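Slide 1 - say hello, wait for the stragglers, water!

Thank Kamol Kongkaew for the invite (he ran the Hetlow evening in October and still lets me near a microphone). Tonight is why I read old letters aloud before I try to transcribe them.

Slide 2 - the Darka letters. 68 of them, all from one aunt to her sister, nearly 1,000 lines of cramped handwriting. Tell the plum jam story. Don't do the voice.

Slide 3 - my method, such as it is. Read the whole page out loud, mumbling over the bad words, and only then pick up a pencil. Your ear guesses what your eye can't! I had "Zakora" down as "Takora" for two months until I heard myself say it.

Ask: who here has a box of family letters at home? (Pause, let them chat a bit.)

Slide 4 - go slowly with small things. One word at a time, and leave a gap if you're stuck - you can always come back.
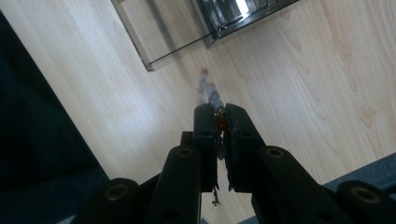
*Small and amber-brown, held near the tips.*

Slide 5 - questions, then tea. Mention the sign-up sheet by the door.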